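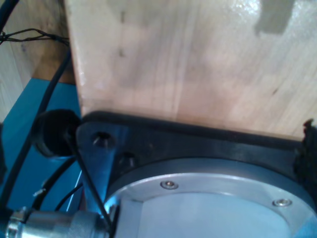 Home Lighting Kitchen Garden About

Blog > Lighting > Hallway

July 8, 2021
by Yi-an Seok

The pendant in the hallway finally came down in March. It was a paper globe that had been there when we moved in, and it had gone brown around the top where the bulb sat too close. I spent a few weeks looking at replacements and ended up with the Vaklow Ostine, the smaller of the two sizes, in the dull brass finish.

It's a plain thing. There's a ceiling cup, a length of fabric flex and a ribbed glass shade that opens downwards. The flex comes much longer than you need, and you shorten it inside the cup before you tighten the grip. Ours hangs low enough to change the bulb from a kitchen chair and high enough that tall visitors get past without ducking.

I had an electrician fit it. He was finished before his tea had cooled, though he did complain about the bracket. The slots are narrow and our ceiling box is an old one, so he had to turn the bracket round and use his own screws. The ones in the packet were too short for our plaster.

The shade is held by a ring that screws up from underneath. Do it up by hand and stop when it feels snug. I gave it an extra turn the first time and then couldn't get it off to clean the glass. A rubber glove did it in the end.

I tried 3 bulbs. The first was far too white and made the coats look like they were in a shop changing room. The second was fine but buzzed on the dimmer. The one I kept is a 3000 kelvin frosted one from the supermarket. With clear bulbs the ribs in the glass throw stripes up the wall, and some people will like that. I didn't. 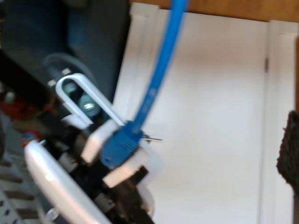 Sang-wook Wi wrote to me after I mentioned the lamp in an earlier post, and said he had gone for the Brorora instead and regretted it, as the shade is open at the top and fills with dust and small flies within a month. He also said the finish on his marked wherever he touched it while putting it up, and that he would wear cotton gloves if he did it again.

I haven't had the marks. The brass on ours has darkened slightly near the cup, evenly enough that I've left it alone. Dust does settle on the shoulder of the shade and I wipe it off with a damp cloth when I do the skirting boards.

The landing is still bare. I'd like the larger Ostine up there, but it's out of stock in brass and I don't want black. The other one I've looked at is the Nam wall light, which would mean chasing a cable into the plaster, and we've only just painted.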